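Urnlow Swap Shop – Minutes of the August Planning Meeting

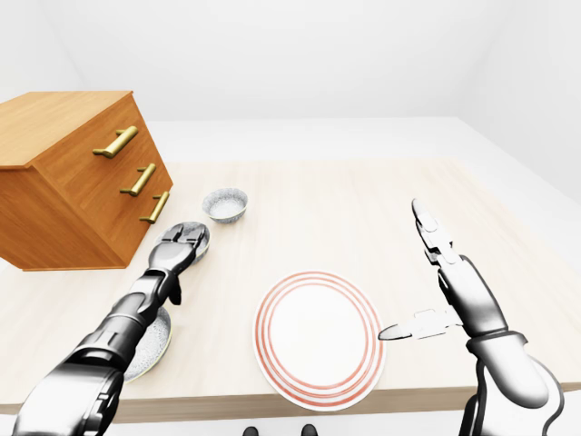 Chest of drawers on a pale wooden tabletop.

Present: Chae-won Koo (chair), Deok-su Won (notes), and eleven members. Meeting opened at 7 p.m.

1. Last month's sale
Wonderful turnout! Deok-su read out the takings: $1243, our best summer yet, with 165 people through the door before lunch. The book table sold down to one box of atlases, and the kids' bike rack was bare by ten.

2. Fall swap
Agreed to go ahead on the last Friday of next month, evening hours this time so people can come after work. Chae-won has a quote from Paselance for 600 flyers at $50 and everyone was happy with that. Deok-su will do the drawing for the front – a teapot, by popular demand.

3. Repair corner
Lots of excitement for this one. Three members offered to bring sewing machines, and we now have someone for lamps and toasters. Still looking for a person who knows zippers. The repair corner moves next to the side door, where the light is better.

4. Large items
Furniture over four feet wide needs a call ahead. Small chests and side tables are welcome any time. Price tags go on the top left, please – we lost a few last time.

5. Any other business
Cake sign-up sheet went around and came back full. The big coffee urn needs a new tap, Chae-won to order.

Closed at 8:20 p.m. Deok-su to email the rota by Friday.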